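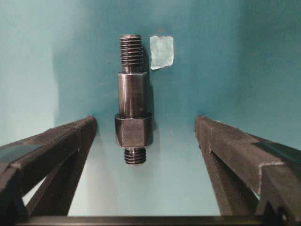
Food & Travel Writing, handout 4
Writing the local food guide

Read before the session. Bring a draft, max 681 words, printed.

Start with the place, then the dish. Reader is hungry and on a phone. Name of street, what to order, what it costs, when it shuts. Opinions come after.

Pick an area you can walk. The Zirnach market piece works as it stays on four streets. The Tokska one tries to do a whole city and you remember nothing of it.

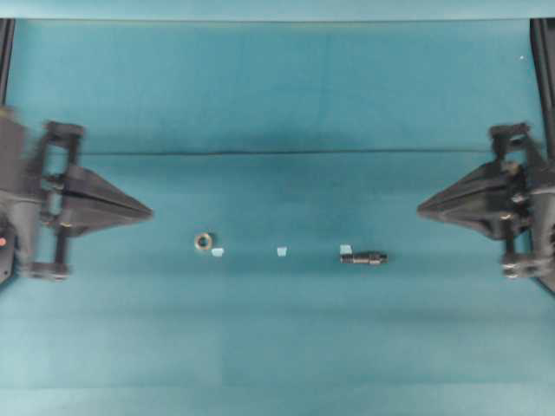

Aisyah Lumenta disagrees: a visitor with one evening wants the best bowl of noodles in town and will happily take a tram for it, so the four streets rule only suits people who already live there.

Fair. Discuss in pairs, 4 mins.

Adjectives. Cross out "delicious", "amazing", "hidden gem". Say crisp, sour, burnt at the edges. Compare the two Baudry bakery reviews (reader p. 36), same loaf, very diffrent result.
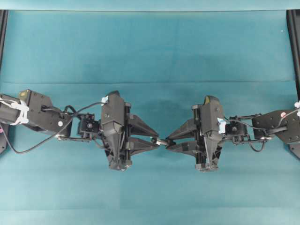
Paying your own way. If a meal was free, say so in the first paragraph, not in tiny type at the end. Same for discounts. Huser's piece on the supper club is the one to look at, disclosure is one line and does no harm to the writing.

Go twice if you can. Lunch and dinner are often two separate kitchens in all but name. 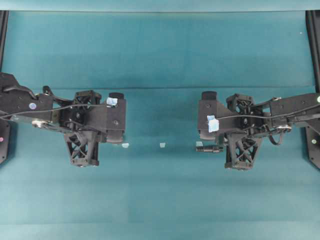

Checking. Ring the place the day before you file. Opening hours, spelling of the owners name, is the dish still on. Prices in January were not the prices now.

Drafts to Josiane Fleury. Late ones go to the bottom of the pile.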